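Re: [chores] Are we there yet on laundry? 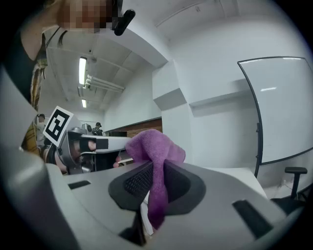 I'll believe it when the towels come out of the dryer in a heap and end up in the closet without anyone stepping in. The Hoten clip that went around in June starts with each towel already laid flat on a table. Getting it flat is the job. After that my eight-year-old can do it, and does, for a quarter a load.

> On the Plorness list somebody wrote:
> They're reporting 91 percent on towels now, over 3293 tries.
> I don't see how you can still call that a toy. Give it
> two years and no hotel laundry will be folding by hand.

91 percent of what, though? I read the write-up twice and a try counts as good if the towel is folded in half within 60 seconds. In half! The laundry I used to run wanted thirds and thirds again, edges in, and a new hire who took a minute per towel got moved to the sorting bins by lunch. We had 27 kinds of linen on the shelf, too, and they tested one.

Microfiber is its own headache. It bunches, it grabs whatever it touches, and when you pick it up by the middle you get a rope — good luck finding a corner. People find it by feel.

I have no quarrel with Canura working on this, and the grippers are better than what we saw five years back. But show me a full basket, mixed, with a sock stuck inside a pillowcase. Has anyone on here seen the Chraibi machine run a whole load? Not the trade show one.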